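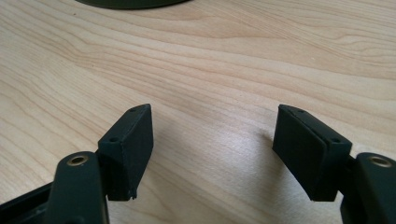
Inicio Proyectos Memorias Biblioteca Contacto

Proyectos > Gestión deportiva > Memorias de curso

El uso de los jugadores cedidos en un club de fútbol pequeño: el caso del Clernard

28 de enero de 2026

1. Introducción

Este trabajo estudia cómo un club modesto, el Clernard, utiliza las cesiones para completar su plantilla. Elegí el tema porque en las asignaturas de economía del deporte se habla mucho de los traspasos grandes, y poco de los acuerdos temporales, que para muchos equipos son la forma principal de conseguir jugadores. El periodo estudiado es la temporada pasada, que terminó en mayo.

2. Método

Revisé las actas de los partidos de liga y las memorias que el club publica en su página. Con estos datos hice una tabla con los minutos de cada jugador cedido. También leí las noticias del boletín local, pero las usé solamente para confirmar las fechas de llegada. No hice entrevistas. Las había previsto en el plan inicial, pero el permiso del club llegó cuando el plazo de entrega estaba ya muy cerca.

3. Los acuerdos

El Clernard recibió dos jugadores cedidos. El primero, un lateral izquierdo, vino del Arnow desde el principio de la temporada. El segundo, un delantero, llegó del Saha en el mercado de invierno.

En el acuerdo con el Arnow, el club de origen pagaba el salario completo si el lateral superaba los 2000 minutos. Si no los alcanzaba, el Clernard debía pagar una compensación de 100 euros por cada partido en que no fuera titular. Esta cláusula me parece importante, porque influye en las decisiones del entrenador aunque no sea una cuestión deportiva.

El acuerdo con el Saha era más simple: el salario se repartía a partes iguales y no había opción de compra.

4. Resultados

El lateral fue titular en 33 partidos y superó sin dificultad el mínimo pactado. El delantero jugó 882 minutos, casi siempre entrando en la segunda parte. Su mejor actuación fue contra el Trernden, con dos goles, y después de este partido tuvo más continuidad hasta que se lesionó del tobillo.

5. Discusión

Los datos muestran una relación entre la cláusula de minutos y la participación, pero con dos jugadores no se puede afirmar que una cosa sea la causa de la otra. Además, el otro lateral de la plantilla era juvenil y tenía poca experiencia, así que es posible que el cedido hubiera jugado lo mismo sin ninguna cláusula.

Una limitación más es que las actas no indican los minutos de descuento. Conté cada partido como de noventa minutos, y por eso los totales pueden ser un poco inferiores a los reales.

6. Trabajo pendiente

Para la segunda entrega quiero comparar estos resultados con los del Trernden, que compite en la misma categoría y no tuvo ningún cedido. Falta también revisar la tabla del anexo, donde dos fechas de la primera vuelta no coinciden con las del boletín.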